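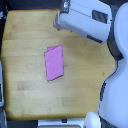

By Halldóra Brøndum | 2018-08-07

When I ask Consolacion Bautista what changed on the folding floor at Perrin, she laughs and says, "My shoulders, mostly!" She has been with the linen service since 2000, and for most of those years she folded by hand, napkins and table squares and hand towels, all day long, next to the same few women.

The arm came in February. She was one of 2 people picked to train on it, along with Kári Hjaltested from the loading side, and she admits she wasn't thrilled (she had heard the rumors, same as everyone). "I went home and told my husband, well, that's me finished," she says. "And then I spent my first week teaching it what a corner is."

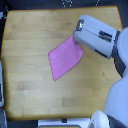 The gripper at one corner of a pink cloth.

Corners are still the hard part, she tells me, and she can go on about them for quite a while, happily. A person feels the hem between two fingers and knows. The arm has to be shown, over and over, and somebody has to stand by who cares how a napkin should lie.

Kári is a little more guarded. He likes the new work and the pay that came with it, but he misses the talk at the big table. "You're watching a machine, so you're quiet," he says. "I wasn't a quiet person before."

No one has been let go so far, and both of them have it in writing for about 7 more months. After that? Consolacion shrugs and smiles. "Ask me then, honey. I'll be the one still fixing the corners."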